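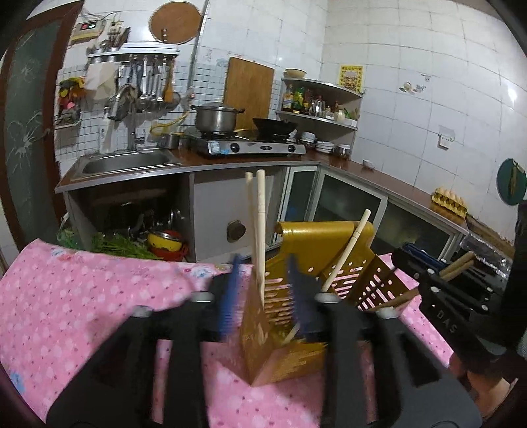 Chopsticks in the utensil basket on the kitchen table, with the stove and the big lidded pot behind.

Open Kitchens at Plarnance: a morning among other people's spoons

I had been meaning to go to the Plarnance Open Kitchens for years, and every spring something got in the way, usually the garden or my knees. This March I finally put my name down, paid my £6, and was sent a little folded map with the houses marked on it in green biro. There are nearly 20 kitchens on the map if you include the two at the top of Tilley Hill, which I didn't reach (the hill is steeper than it looks from the bus, and I had stopped too long over a plate of ginger biscuits at the first house).

For anyone who hasn't been, the idea is a very simple one. People who like their kitchens, or have at least stopped minding about them, leave the door on the latch for a morning and let strangers come in and look. These are working kitchens, so you see where the lids go and how people manage when there isn't a drawer for everything. I can't tell you how happy this makes me! I've lived in the same house a long while and I still haven't decided where the rolling pin belongs.

My companion for the day was Frøydis Isaksson, an old friend from the Sinirus evening classes, where we both failed to learn upholstery. She is far better organised than I am and had brought a notebook. We took the 385 bus to the bottom of Tilley Hill and began with the houses along the flat, where we admired a very handsome larder and a bread bin with a door that stuck. Then it was on to Minhas House, which Frøydis had ringed twice on the map.
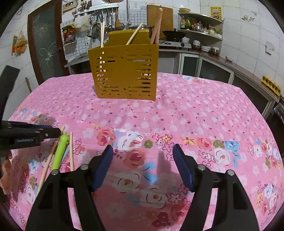 Plarnance, March

The kitchen at Minhas House is a tiled room with everything within reach, and what struck me first was the cheerfulness of it. There's a pink flowered cloth on the table, with great big roses running along the border, and against the white tiles it does wonders. My grandmother had one a bit like it, which only came out for visitors, and I was rather pleased to see a flowery cloth with the everyday things put down on it.

The business on the table that morning was the utensil holder, a yellow affair with rows of slots cut through the front. I'm very taken with those slots. I keep my own wooden spoons in a stoneware jar, and I hate to think what is at the bottom of it. The rolling pin was standing in with the chopsticks, its end well up above the rest, and Frøydis wrote "ROLLING PIN – UPRIGHT" in her notebook and underlined it. A couple of chopsticks were lying loose on the cloth, and next to them a bright green stick with a tiny cartoon face on its rounded tip, which I'm afraid I liked better than anything else I saw all day.

More chopsticks live in a cup on top of the metal rack, and the ladles and spatulas hang underneath it. I've been thinking about that rack ever since. It seems such a good use of a bit of wall, and I spent 20 minutes on Sunday-best behaviour trying not to ask where it was bought.

Over on the brown worktop there's a gas stove with two burners, a large steel pot on one and a black wok on the other, and I had a pang of envy, having four rings at home and using one. The cutting board leans upright against the wall behind the pans. Mine lies flat and collects crumbs and post. There's a grey shelf unit in the corner too, in two tiers, tucked in where my own corner has a dead toaster.

We sat on the wall outside afterwards with a flask and compared notes. Frøydis thought the larder at the first house was the best thing on the map, and I held out for the rack and the utensil holder, and we were still going over it when the bus came.

If you fancy it next spring, wear flat shoes, take some change for the biscuits, and start at the top of the hill while your legs are fresh. I've bought myself a slotted holder in the meantime. The rolling pin is a shade too fat for it, so that's back on top of the fridge for now.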